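Coupe régionale : Istholm passe au deuxième tour

Istholm a éliminé Karras mercredi soir (2-1) au premier tour de la Coupe régionale, devant 185 spectateurs payants. Coup d'envoi donné à 20 heures, terrain gras, vent latéral en seconde période.

Organisés en 4-4-2, les visiteurs ont ouvert le score sur corner. Istholm a égalisé avant la pause sur une frappe déviée, puis Lautaro Yáñez, entré côté gauche, a inscrit le but de la qualification à la 76e minute, au terme d'une transition rapide. Karras a terminé avec trois attaquants sans cadrer de nouveau tir.

Le règlement de l'épreuve ne prévoit pas de prolongation avant les quarts de finale. En cas d'égalité, les équipes passent directement aux tirs au but.

Au prochain tour, Istholm se déplacera à Skako, club évoluant une division au-dessus et exempté du premier tour. La rencontre est programmée fin septembre au stade Sestolum, sur pelouse synthétique.
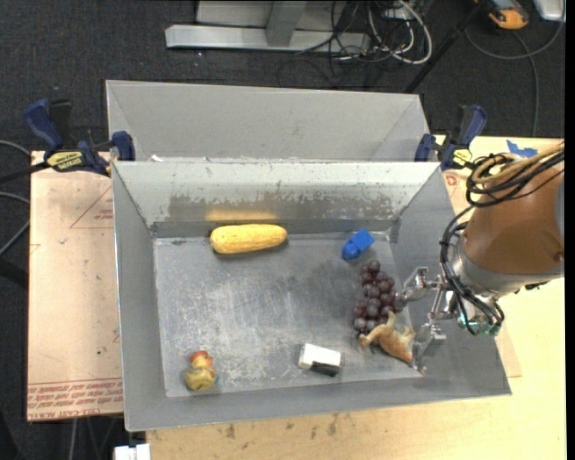 Épi de maïs jaune et jouet bleu dans un bac en métal gris.

La billetterie ouvrira au guichet du stade le jour du match. Les suspensions seront publiées par la ligue avant le tirage du troisième tour.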